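Pridelov is a reality competition series in which amateur singers share a house, a kitchen and one working piano. It was developed by the production company Janjua and is set in the seaside town of Canico, though the sea appears mainly in the opening titles.

Format

Each season begins with auditions before a crowd of 300, many of whom came for the free parking. Those who survive move into the house and perform weekly. The lowest scorer leaves by the front door, carrying luggage that is visibly empty. Finalists compete for a recording contract, the terms of which have never been read aloud on air.

Broadcast history

The show has run for 2 seasons. The first aired in February against a popular figure skating program and was described by the Druncombe entertainment newsletter as "continuing." The second added a celebrity week, using the term generously, and moved to a late slot where it found a small audience of people who were already awake.

Spin-offs

A companion series, Pridelov: The Drive Home, followed eliminated singers to the airport. It lasted 2 episodes. A soundtrack album was pressed in a run of 1,000 copies, and remains in stock.

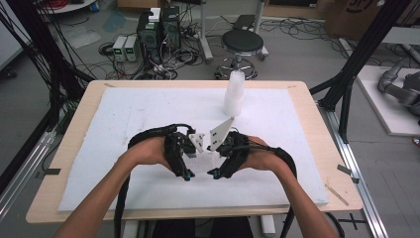 Who picks the winner of Pridelov?
Viewers vote by phone during the final, and the judges step in only to break a tie.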